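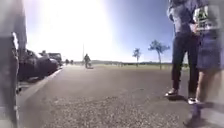 Is the lid supposed to stay locked if the batteries die, one customer asked us after setting up a Grestari 12 for her brother, and does the person taking the pills need to know the code? She had read the box and the quick card and found neither answer. Yes to the first. No to the second, and in most homes it is better if they don't.

Home Dispensers Lock Boxes Refills and Parts Support Contact

Posted 2023-02-08 by the Punotwood product desk

Grestari 12 Locking Medication Dispenser

The Grestari 12 is a timed, locking pill dispenser for home use. It holds 12 doses in a round tray and turns one dose to the opening at each time you set. Between those times the opening is blocked and the lid stays locked. It is bought mostly by families and recovery homes that need to keep take-home medication in the house without leaving the whole bottle within reach.

How it works

You unlock the lid with a four-digit code, fill the cups, set the dose times and close the lid. At the set time the tray moves forward one cup, a tone sounds and a light comes on at the front. The person tips the dispenser forward and the dose slides out. Tipping it back stops the tone. If the dose is not taken inside the window you have chosen, the tray moves on and the missed dose stays locked inside, where you will find it at the next refill.

The window can be set anywhere from 15 minutes to four hours. It comes set to one hour. For a medication that should not be taken late, keep the window short and ask the prescriber what to do about a missed dose. The dispenser doesn't double up doses and can't be made to do so from the front panel.

The lock

The lid is held by two steel latches, one on each side. Both stay closed when the power goes out and when the batteries run down. A backup key slot sits on the underside behind a small cover. Two keys come with each dispenser. They are cut to the Stovum pattern, the same one used on our wall cabinets, but each dispenser has its own key number, so a cabinet key won't open it. Write the number down before you put the keys away. Replacement keys are ordered by number.

After five wrong codes the keypad shuts off for 20 minutes. The event is kept in the log.

A locked plastic case will slow someone down and will show that it has been tampered with. It won't stop a person with tools and time. If that is a real worry in your home, put the dispenser inside a bolted cabinet or talk to the clinic about daily supervised dosing.

The log

Each dispensed dose, missed dose, lid opening and wrong code is saved with the date and time. The memory holds 1,610 entries. When it is full, the oldest entries are written over first. You can scroll through the log on the display after entering the code, or connect a USB cable and save it as a text file. The file opens in any word processor, and several of the recovery homes we supply print it and keep it in the resident's folder.

The dispenser has no wireless connection and no app. We get asked for one regularly. There is none planned for this model.

What fits and what doesn't

Each cup takes up to nine small tablets or four large capsules. Tablets that crumble easily should be left in a blister cut to size, and the blister has to lie flat. The dispenser isn't suitable for:

- liquids, including pre-measured methadone bottles (see Lock Boxes)
- films and strips in foil pouches, which can catch on the edge of the cup
- anything that must be kept in the refrigerator
- tablets that have to stay in their original bottle until use

Ask your pharmacist before you move any medication out of its packaging. Some tablets take up moisture from the air and lose strength within days.

Specifications

Model: Grestari 12
Part number: G12-313
Doses per tray: 12
Dose times per day: up to 6
Weight with empty tray and batteries: 1,361 grams
Power: wall adapter, with four AA batteries as backup
Battery life with no wall power: up to 30 days
Log memory: 1,610 entries
Alert: tone (three volume levels) and light
Case color: white or gray
Warranty: two years, parts and labor

In the box

Dispenser with tray, spare tray, wall adapter with a six-foot cord, two keys, quick card and full manual. Batteries are not included. The manual is in English and Spanish.

Changes from the earlier model

Dispensers shipped after September have a new tray with deeper cups and a raised number beside each one. The old tray still fits the new base. The new tray does not fit the old base — the center post is wider. If you are ordering a spare, check the label under the base. Serial numbers that start with A take the old tray and serial numbers that start with B take the new one.

The tone has also been changed. Some customers with hearing loss couldn't pick up the earlier one from the next room, and the new one is lower in pitch and a little longer.

Setting up in a shared house

Pick one person to hold the code and one to hold the keys. They can be the same person, but in a house with staff on shifts two works better. Change the code when someone leaves. Place the dispenser on a level surface near an outlet, away from the stove and the sink. Refill it at the same hour each time and check the log before you clear out any missed doses, then return those to the pharmacy or a take-back box.

The dispenser keeps a schedule. It doesn't tell you whether the person swallowed the dose, and it isn't a replacement for medical advice or for regular contact with the treatment provider.

Cleaning

Take the tray out and wash it by hand in warm water with dish soap. Let it dry fully before refilling. Wipe the case with a damp cloth. Don't use bleach or put any part in the dishwasher.

Ordering and returns

The Grestari 12 ships from our Egger warehouse in two working days. Unopened dispensers can be returned within 30 days. Once the tray seal has been broken we can take a dispenser back only if it is faulty — it can't be sold again after it has held medication. Clinics and recovery homes ordering six or more can ask for account pricing through the Contact page. Please give the part number and case color with your order.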